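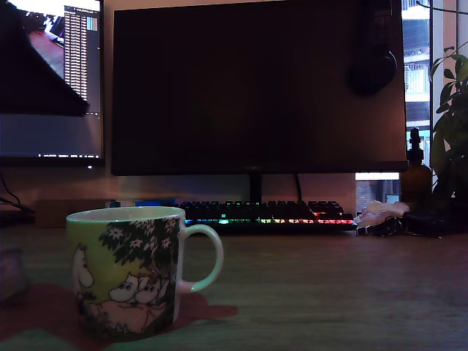 Moomin mug on the desk, keyboard behind it.

Charging Without a Driveway: What I Learned From One Street in Grullholm
Final project report, Transport and Society
By Nhi Ông
27/12/2025

So, the question I picked back at the start of the semester was a pretty simple one. If you live in an apartment, or in one of those old row houses with no parking of its own, what does it take to run an electric car? Everybody I know who drives one has a garage. My uncle plugs his in next to the lawn mower and forgets about it until morning. I live on the third floor of a building on Rimer Street, and the closest outlet to where I'd park is in the laundry room.

My first proposal was way too big (I wanted to cover the whole city, plus the bus depots!) and my advisor, Mereana Goodwin, sent it back with one line written across the top: "Pick a street." I picked mine.

What I did

There were three parts to this. I sent a survey to households on Rimer Street and the two blocks behind it, I kept a log of the public chargers in walking distance, and I borrowed an electric hatchback from my cousin Tài Quách and tried to live with it for 20 days without ever plugging in at anybody's house.

The survey went to 335 households. I put paper copies in mailboxes with a link printed on the bottom, and I got 100 usable answers back, which I was thrilled with. Nga Đoàn, who was in my seminar group, helped me rewrite the questions after the test version went badly. I had asked "Do you have access to charging?" and people read that about five different ways. One person said yes and meant their phone. The final version asked where the car sleeps at night, and that worked a lot better.

The log was a notebook and a lot of walking. There are two public charging spots I counted as close enough: a pair of posts in the lot behind Trương, the grocery store, and a single curbside unit by the library run by a company called Funolness. I stopped by both every morning before class and every evening and wrote down whether a plug was free, taken by a car that was charging, taken by a car that was finished, or blocked by something else.

What people told me

Exactly 50 of the people who answered said they park on the street and have no spot of their own. I had guessed it would be higher, but a lot of the buildings on the back blocks rent spaces in the lot by the creek, and I'd never noticed how many people use it.

Of everything in the survey, the open comments at the end taught me the most. Cost came up, of course, but the price of the car came up less than I thought it would. What people kept writing about was time. They didn't want to plan an evening around a plug. A home health aide wrote that she gets back at eleven at night and isn't going to sit in a parking lot by herself waiting on a battery, and also isn't going to get up at two and move the car. I read that one several times. It changed how I wrote the rest of this.

A few people were just plain against electric cars, and I've included their answers in the totals like everybody else's. One older man wrote a full page on the back about the winters. I went and talked to him afterward, with his permission, and he was very nice and also not going to budge.

The other thing that surprised me was how many renters had asked their landlord about an outlet and never heard back. I don't have a proper number for this because it wasn't one of my questions. It only showed up in the comments, so I can't say how common it is. I wish I had asked.

What the chargers were like

The posts behind the grocery store were free most mornings and busy most evenings, and that's pretty much the opposite of what a person with a day job needs. The store's sign sets a two-hour limit during business hours. I never saw anybody enforce it, but I did see people hurry out to their cars, so the sign is doing something.

The library unit was a different story. It's one plug at one parking space, and a regular gas car was sitting in that space more times than I expected — parking is tight on that block and the painted lines have worn off. It was also out of order for part of the time I was logging. I called the number on the side and got a recording. I called again and got a person, who was friendly and took down the details, and the unit was back up later that week. I can't tell you if my call had anything to do with it.

I want to be careful here, since I only looked twice a day. A car that pulled in right after I left and was gone by evening isn't in my notebook at all. Nhàn Tăng, my other seminar partner, suggested asking the operators for their usage records, and I did email both. Neither one had sent anything by the time I had to write this up. If somebody picks up this project next year, please ask in the first week and not in the tenth like me.

Living with the car

This was the fun part! I'd driven Tài's car before but never had to feed it. The first week was easy because he handed it over full and I mostly drive to campus, the store and my parents' place. Then it got cold, I started using the heater, and I got careful in a hurry.

My routine ended up like this. I'd drop the car behind the grocery store early in the morning, walk home, have breakfast, do some reading, and walk back for it before class. On a day with no early class it was fine, kind of pleasant even. On a day with an early class it just didn't happen, and I'd look at the battery number all afternoon. Twice I drove out to the fast chargers by the highway, and those are quick, but it's a drive out and a drive back, plus a coffee I didn't need and paid too much for.

I never ran out. I never even got very close. But I thought about charging every single day, and my uncle with the lawn mower thinks about it never. To me that's the real gap, and it doesn't show up if you only look at a map of where the plugs are.

I should also say that my schedule is about as flexible as schedules get. I don't have kids to pick up. I can walk ten minutes in the cold with no trouble. A person with a bad knee or a night shift would've had a much harder time, and my log doesn't measure that.

What I think the city could try

I'm not an engineer, so take these as ideas from a neighbor. Repainting the space at the library would be cheap and could happen right away. A few slow plugs on the streetlight poles along Rimer Street would, I think, do more good than another fast charger by the highway, because a slow plug you can leave overnight fits the way people here already park. I looked up how pole chargers work, and the old poles may need new wiring, so somebody who knows the wiring would have to check them first. I asked for the pole records and was told they're on paper in a cabinet in the public works building. I didn't get to see them.

The creek lot might be the best bet of all. The cars are already there all night and there's one owner to deal with instead of forty. I only figured that out from the survey, pretty late, and I'd love to have spent more time on it.

Problems with this project

My sample leans toward people who like filling out surveys. The survey was only in English, and that was a mistake on this street — my own grandmother couldn't have answered it. My log covers one stretch of one season. And the driving part is one student in one borrowed car, so it's a diary more than it's data. Mereana told me to keep it in anyway and label it clearly, so that's what I've done.

Thanks

Thank you to Tài for the car (the crumbs have been vacuumed), to Nga and Nhàn for reading every draft, and to everybody on Rimer Street who wrote back. The blank survey form and my typed-up notebook pages are in the appendix, and anyone in the department who wants the spreadsheet can email me for it.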